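Gripper shootout: Juker two-finger vs Vilix soft fingers – is the soft one worth it?
Forum > End effectors and tooling > Buying advice

backlash_bob
31 August 2025
We have a bench setup doing kitchen and grocery type objects. Picking things out of baskets, putting things into baskets, moving the basket when it's in the way. Currently running the Juker parallel gripper that came with the arm. The Vilix rep is pushing their soft three-finger hand and quoted us 3,000 for it, controller box included.

The claim in the brochure is 90 percent success on "unstructured household items." No list of the items. No word on how many tries. I have read the brochure twice and still can't find out what counted as a success.

Has anyone run both on the same objects?

torque_wench
I have, for a few weeks. Short version: soft fingers are nicer on food, worse on anything with an edge. Bread rolls, tomatoes, bananas, all fine. Thin rims, handles, lids, forget it. The fingers fold around the edge and you lose any idea of where the part is in the hand.

If half your work is moving baskets I wouldn't spend the money.

gantry_goblin
Disagree. We use the Vilix on bins all day. You have to come at the rim from outside and let two fingers take the wall. If you plan it like a parallel jaw grasp then of course it folds.

torque_wench
What kind of bins? Ours were woven. Yours are molded plastic, if I remember your other thread.

gantry_goblin
Molded, yes. Fair point. I'd still try it before writing it off.

nullspace_ned
The 90 percent number is meaningless and so is every other number in that brochure. Our Juker got 87 on our own object set, and I could make that any number you like by swapping three objects. Nobody publishes the set. Oseo did the same thing with their suction cup last year and people fell for it then too.

Also ask Vilix how long the finger skins last. I asked and got a very long email with no hours in it.

backlash_bob
87 over how many tries, ned?

nullspace_ned
60, all teleoperated, same operator. So take that with salt as well. One good afternoon moves it a lot.

calib_again
Before anyone buys anything, what camera are you on? Half the "bad gripper" posts here end up being bad depth. Woven stuff is awful for it. You get holes in the cloud everywhere there's a gap in the weave and the rim comes out lumpy. The gripper goes where it's told and gets blamed.

backlash_bob
Head camera only, no wrist camera. I did think about adding one. The Güler controller has a spare port for it but their driver hasn't been touched since October.

gantry_goblin
The Güler driver works if you pin the old firmware. Don't let it update itself.

calib_again
It "works" in the sense that it drops frames quietly and never tells you. I would not hang a wrist camera off it.

backlash_bob
OK, here's what the Juker is up against on our bench. Woven basket, braided rim, closed fingers pressed on the back left corner, bread out on the table to the right.
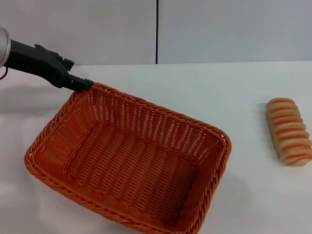
Three things I'd want answered before I pay for a soft hand

1. Corner or straight side. The braid is thicker than the rest of the wall, and I don't know if soft fingers would seat on it or ride up over it at a corner.

2. Seeing the contact. From the head view the black gripper body covers a good part of what I need to see. A bulkier hand will only make that worse.

3. The bread. It has rounded ridges all along it. With rigid fingers I can line up to the grooves or ignore them. No idea what a soft finger does with that, and the brochure only shows smooth fruit.

torque_wench
On 1, it'll ride up. Mine did, every time the approach was a bit steep. On 3 the soft hand wins easily, ridges or no ridges.

nullspace_ned
Cheaper test: put rubber pads on the Juker fingers and run the basket again. If the pads fix your rim problem then you never had a hand problem.

gantry_goblin
Pads wear out too, you know. And they add thickness, so your closed position is off until you redo the zero.

nullspace_ned
Sure, and they cost less than lunch.

calib_again
Redo the hand-eye calibration while you're at it. Then tell us what changed, and please change one thing at a time – last time somebody here swapped pads and camera together and we argued for two pages about which one did it.

backlash_bob
Pads first, then calibration. I've asked Vilix for a loaner with no purchase order attached. The rep says he has to check. Will post the object list with the results, failures included.

torque_wench
Ask for spare skins with the loaner. You'll want them.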